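## Keeping the sorting cell in shape

The small-parts sorting cell on the bench side of the Surnon building went through its August service, and a few things about how it's set up have changed. If you book time on it, please read this before your next session. The old laminated sheet is out of date and has been taken down.

The arm is the same Franka Emika unit as before, bolted to the slatted aluminum table, with the three blue bins at the back. Everything else on the table was lifted off, cleaned and put back, and that took most of a morning.
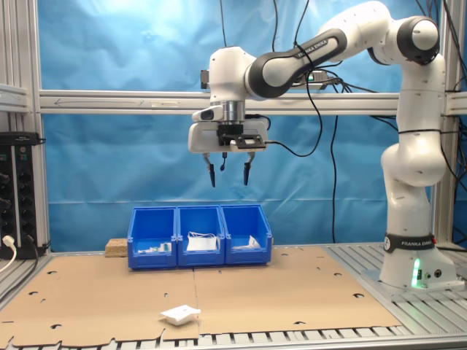
*4 min read*

**Cardboard.** We still cover the table with cardboard. We tried a rubber mat from Skisness in the spring and the thin paper packets stuck to it, so the fingers would pinch the mat along with the packet. Cardboard lets them slide a little. It doesn't last, though. The edges go soft and lift, and a lifted edge is enough to throw off the pick height. Check it by running your palm flat over the surface with the arm stopped and the user stop pressed in. If anything moves or springs back, replace the sheet. Spare sheets are behind the tool cabinet, already cut. Please don't tape the seam. Tape adds height right where a lot of packets land.

**Bins.** The bins are placed by hand and they do creep. A finger touching a rim during a drop will push a bin a few millimeters, and after a long session the row can be well off where the program thinks it is. Push all three back to the pencil line before you start. Then run the check program from Zavuvham, which moves the gripper over each bin in turn and waits. The fingers should come down inside the rim with room on both sides. If they don't, move the bin and leave the taught points alone. We lost a good part of July to people fixing a crooked bin by reteaching the position, and then the next person straightening the bin.

**Fingers.** Take the fingers off every 31 hours of run time and wipe the contact faces with a dry cloth. Paper dust builds up and makes them slippery. The screws go back in snug with the short hex key, and then you home the gripper from the desk interface before doing anything else. Skipping the homing gives you a wrong opening width, and the first sign is usually a crushed packet.

**Cables.** This was the main repair. The lead running back from the wrist had been tied too tight at one point, and it pulled every time the last joint turned toward its limit. It's been retied with more slack. Before a run, jog the wrist slowly both ways and watch the cable the whole time. It should never go straight. If it snags, stop and loosen the tie. Don't change the path in the program to get around it.

**Logging.** The service counter is now set to 900 cycles. When it comes up, do the palm check, the bin check and the wrist jog, then write your initials in the book. The whole thing takes some 4 minutes once you've done it a couple of times. The last count of the book showed 51 entries with no initials, so we can't tell who did those checks or whether they were done at all.

**Power.** Shut the arm down from the interface and wait until it says it's finished before you switch anything off. Pulling the plug on it is hard on the brakes, and the file check at the next startup takes a long time.

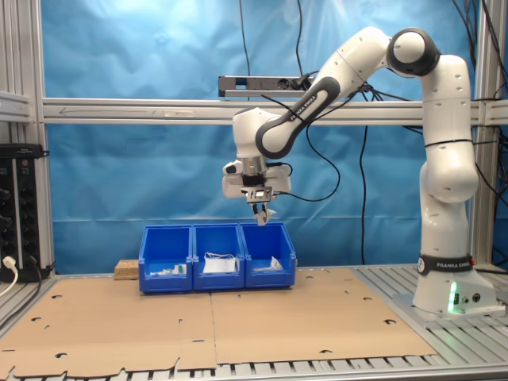
Spyros Nikolaidis would like the service counter set lower. His view is that the cardboard can go bad well before the counter comes up, mostly on days with heavy packets, and that the palm check ought to be done at every change of operator no matter what the counter says. He also asked that the pencil line be redrawn in marker, as it rubs off when the sheets are swapped.

The marker line will be done with the next sheet change. On the counter, we'll keep the present setting through the end of the Stojanović job and look at the book again then. Until that's settled, doing the palm check when you take over from someone is a good idea and costs you a few seconds.

Spare finger sets are on order. There is one set left in the drawer, so if you use it, leave a note.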